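**Dye notebook, Monday, 7.40 am**

Second go at the madder on Skellow fleece. Kettle on, gloves still stained from last time.
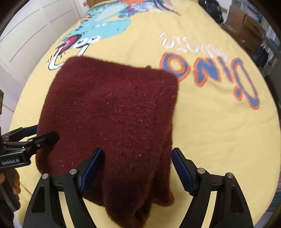
Mordant bath first. Alum at 13 per cent weight of fibre, skeins in at 49 degrees and brought up slow, held at 90 for an hour. Overshot twice on the old burner, the knob is useless below half. Need to ask Flalbridge if they still sell the flat rings. Colour target is a deep burgundy, same family as the folded plush on the cartoon sheet, brighter through the upper part and going nearly brown-black toward the bottom. Want that dark end out of the iron dip without losing the red. Last batch went straight to mud.

Madder: soaked overnight in rainwater, not tap. Tap here is hard and pulls it orange. Strained through the old pillowcase, second rinse kept in the blue bucket for a weaker bath. DO NOT tip it, whoever is in on the arvo shift.

Skeins, 4 of them:

- A: alum only, control
- B: alum, iron dip at the end, quick in and out
- C: as B, longer dip
- D: Plarkar superwash, alum only. Takes colour too fast, came up patchy where it was tied. Loosen the ties!!

10.15. A is a good brick red, bit flat. B is closest so far. C has gone brown, bin it or overdye with the cochineal dregs. Wool still smells like a wet paddock.

Iron stock is getting old, orange crud round the lid. Make fresh before next run and lable it properly this time. Also keep the iron spoon off the alum bench, found it in the wrong jar again.

Pitkänen recipe says to add chalk to the madder bath. Skipped it today, wanted to see what rainwater did by itself. Try chalk on the next lot, half the skeins with and half without, same pot temp.

Drying on the line under the verandah, out of the sun. Rinse water still running pink on D after the third change so leave it to sit in the laundry trough till arvo. Check wet rub on a bit of old hanky before it goes anywhere near the loom.

To buy: alum, pH strips, pegs, new thermometer (this one reads low, I reckon)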